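4.2 Triangles the pupils had already met

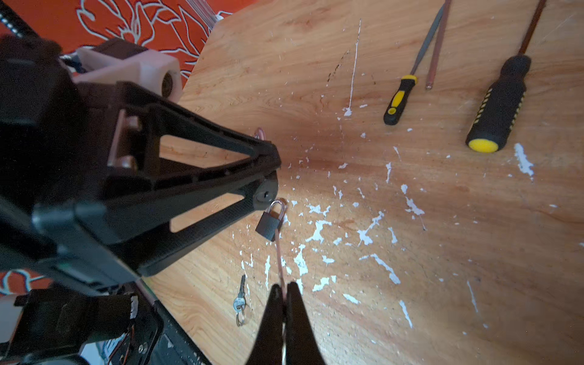
Figure 3. A padlock hanging from the tip of a triangular, open-framed gripper finger.

We come now to the part of the study that gave us the most pleasure to write up, and perhaps the most trouble as well. Readers will remember from Section 3 that the 240 pupils at the Oakley and Cuslow schools were asked to sort cards showing closed plane figures into groups of their own choosing, and that we gave them no names for the groups beforehand. We had expected, following our earlier pilot at Molance, that most of them would begin by counting sides. A good many did (and were very quick at it!), but a sizable group began with something we had not planned for at all, namely whether the figure was sitting "the right way up."

This matters a great deal for triangles. A triangle drawn with one side level along the bottom of the card was placed with the other triangles almost without a pause. The same triangle, turned so that it rested on a corner, was often set aside, and several pupils told us kindly but firmly that it was "pointing wrong." Long, thin triangles fared worst of all, and a few of the younger children put them in with the arrows.

Wickramasinghe, who led the sessions at Cuslow, suggested that we look again at the workbooks the pupils had been using. Of the 400 triangles we went through in the Clonitz series, by far the larger share had a level base, and the scalene ones were nearly all kept to a single chapter. It seems to us quite natural that a child brought up on such pages should take the level base to be part of what a triangle is, in much the same way that one might think all dogs are brown after living on a street of brown dogs.

We should add a word of caution. The sorting task asks pupils to judge by eye, and a pupil who sets a tilted triangle aside may still be perfectly able to say that it has three sides and three vertices when asked directly. In the follow-up talks held in September, many of them did just that, and some then moved the card back without any prompting from us. We therefore treat the first sort and the spoken answer as separate measures in what follows, and report them in separate columns of Table 5.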